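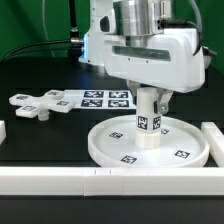

Ticket 1913 : dominante magenta dans les gris neutres après mise à jour du RIP
Produit : Emel (serveur d'impression)
Périphérique : Nenora, file « Mat_HQ »
Site : Policarpio, atelier prépresse
Priorité : normale
Ouvert le : 21 janvier 2018
État : résolu

Symptôme
Les gris neutres sortent avec une dominante magenta, surtout entre 30 et 60 % de densité. Les aplats saturés paraissent corrects. Le défaut touche uniquement le papier Plaketti mat ; le satiné, imprimé depuis la même machine, n'est pas concerné. Les PDF source sont inchangés et l'épreuve écran est neutre.

Vérifications initiales
Test de buses : complet sur toutes les couleurs.
Nettoyage de tête : un cycle standard, aucun effet.
Alignement : refait en automatique, aucun effet.
Cartouches : niveaux suffisants, dates de péremption valides.
Redémarrage du serveur et de l'imprimante : aucun effet.

Le défaut est reproductible à partir d'une mire de gris en niveaux K seuls, ce qui écarte une erreur de conversion dans l'application de mise en page. Le problème se situe donc entre la réception du fichier par le RIP et la séparation des encres. 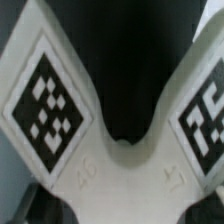 Le journal de la tâche 595 contient la ligne suivante :

WARN profil de sortie introuvable, repli sur le profil générique

L'avertissement n'apparaît pas dans l'interface. Il faut passer le niveau de journalisation à « détaillé » puis relancer la tâche. La tâche 726, envoyée sur la file du papier satiné, ne le produit pas.

Cause
La mise à jour a déplacé les profils personnalisés dans un nouveau répertoire. Les files créées avant la mise à jour conservent l'ancien chemin. Le nom du profil Plaketti comporte une espace finale, et l'outil de migration a ignoré le fichier. La file utilise alors un profil générique dont la limite d'encrage ne convient pas au support.

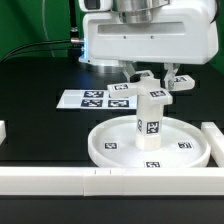
Voyant bleu, côté gauche du boîtier blanc.

Correction appliquée
Arrêter la file « Mat_HQ ».
Renommer le profil en supprimant l'espace finale.
Copier le profil dans le nouveau répertoire.
Réassocier le profil dans les propriétés de la file, onglet Support.
Vider le cache des séparations.
Relancer la file et imprimer la mire de gris.

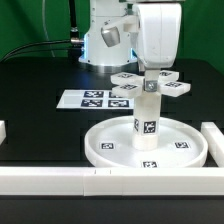

L'épreuve de contrôle a été refaite sur Plaketti mat, intention colorimétrique relative avec compensation du point noir. Temps de séchage respecté avant lecture. La mire seule ne suffit pas pour ce type de défaut ; il faut aussi une photographie comportant des blancs et un noir étendu. Une dérive magenta se lit d'abord dans les ombres du blanc, puis dans le vert, qui se ternit. Aucune dominante relevée après correction.

Reste à faire
Contrôler les 13 autres files créées avant la mise à jour.
Signaler à l'éditeur le cas de l'espace finale dans les noms de profils.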